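4.2 Small counters and the pull of the open basket

The most surprising pattern in our data came from the smallest shops. We had expected the large Forkus stores, with their long chilled walls and bright end caps, to draw the most unplanned food purchases per visit. They did not. Of the 781 receipts that included at least one item the shopper had not meant to buy, 496 came from counters with no more than 4 meters of selling space. We checked this result several times before we believed it, and it held up for weekday mornings, for lunch hours and for the quiet stretch after school.

What makes this so interesting is that small counters have so little to work with. A shopper at the Kurtuluş kiosk can take in everything for sale in one glance. There are no aisles to wander and no second chance at a shelf passed earlier. Earlier writing on impulse buying leans heavily on time spent in the store, but time can't explain much when the median visit is shorter than a phone call. We think the better explanation is reach. At a small counter, food sits at hand height, close to the place where people pay, and often in something open.

Interviews with 22 regular customers gave this idea real color. Several of them used the word "home" when talking about bread and sandwiches set out in baskets, and one woman told us that a wrapped roll on a steel shelf "looks like it belongs to the store," while the same roll in a basket "looks like it's for me." We love this remark, and it fits the receipts well. At the Dalletti bakery counter, moving filled rolls from a glass case to baskets was followed by a clear rise in single-item sales during June – with no change in price and no new signs.

Depth seems to matter too. Shop staff at Grernon told us they had given up on deep bins, which hide the last few items and make them look left over. A shallow basket keeps even one sandwich in plain view, and an empty one is easy to spot and refill.

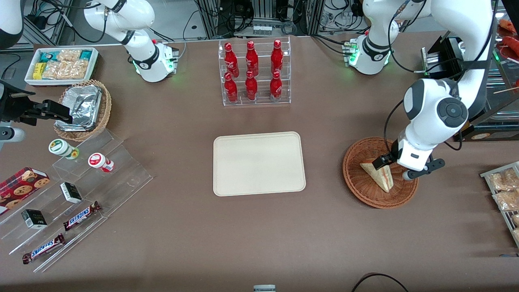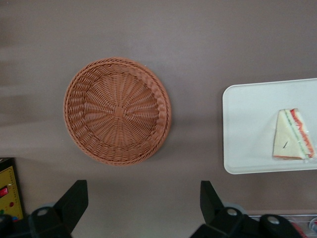
Figure 3. Shallow round woven baskets on a brown tabletop.

Two cautions apply. First, our receipts can't tell us whether a shopper who grabbed a roll at the counter would have bought lunch somewhere else an hour later, so the gain for the shop may be a loss for its neighbor. Second, the small counters in our sample are mostly run by people who greet their customers by name, and a friendly face may do part of the work we credit to the display. We tried to separate the two by comparing shifts with regular and substitute staff. The gap between large and small shops narrowed a little but stayed wide – a result we return to in Section 5, where we look at repeat visits.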